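Review: Mukier two-finger gripper, after one term in our robotics club

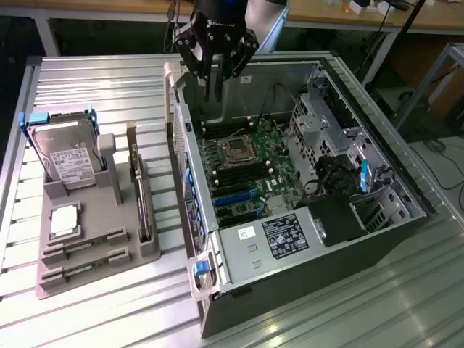 The gripper over the open computer case, with the parts fixture on the left.

Our student project is to assemble a desktop computer with a robot arm, and for this the club bought the Mukier gripper from Reltdale in May. The price was 3820 with the cable and one pair of fingers. I was responsible for testing it together with Yee-man Kwan, so I write down our experience for other school clubs.

The good side first. The fingers are slim, so they can go down into the case between the drive cage and the memory slots. The hard drive is the easiest part, as the blue rails give a good place to hold. We made 60 trials with it and dropped it 7 times, mostly in the first evening, when our force setting was too low.

Memory modules are more difficult. The grip is firm, but a small angle error is enough and the module does not enter the slot. I think this is partly our fixture – we printed it ourselves and the grooves are a little wide.

The manual is the weak point. The chapter on force control is two pages and one table has wrong units. Reltdale answered our email in three days and sent a corrected table.

Spare fingers are sold only in pairs.

Four stars from me, three from Yee-man.

Chia-hao Lui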